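Fiditwood folding automation

Fiditwood is a workshop that folds, pairs and packs household cloths for small shops. It belongs to the company Trukow and has 96 workers, most of them women who learned the work at home. In the local trade it is known for changing slowly from hand folding to machine folding, in a process that the workers helped to plan.

History

Before the change, all folding was done by hand at long tables. The supervisor, Oanh Đào, kept a notebook in which every kind of cloth had its own page. In March the company bought 3 folding machines from the supplier Vatport. The machines take a flat cloth from a belt, fold it two times and put it on a pile. They work well with plain towels of one size. Thin cloths and cloths with uneven borders are still given to people.

Effects on the workers

No worker lost her place in the first period, but the day became different. Nine workers moved from folding to feeding the belt and checking the piles. Some of them said that the new task is lighter for the shoulders and heavier for the eyes. Thu Lâm, who represents the workers, asked for a change of task every two hours, and this was accepted. Pay by the piece was replaced by pay by the hour. Older workers welcomed this, while the fastest folders lost a part of their income.

Hand work
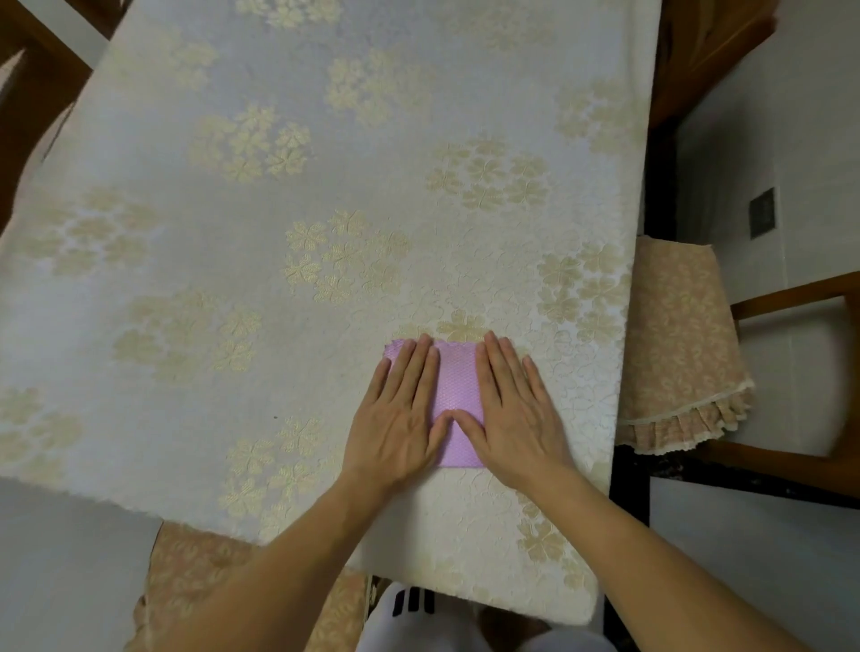
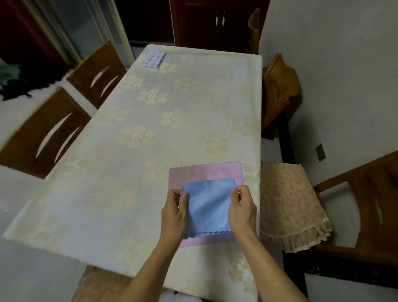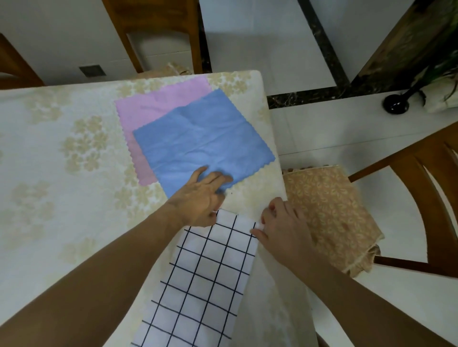
Handling of paper and cloths at a table

The teaching of the machines depends on the knowledge of the folders. Technician Hiếu Lò wrote the settings for the Vatport machines after he had studied 148 folds made by hand, and he consulted Berenice Robles about the difficult materials. Cloths with scalloped edges, such as the blue one that lies over a pink one, do not give the machine a straight line to follow, so a person spreads them with the fingers first. The same group later prepared a short guide for new workers, known in the workshop as the Phùng guide. It is used together with the notebook of Oanh Đào, and both are kept at the checking table.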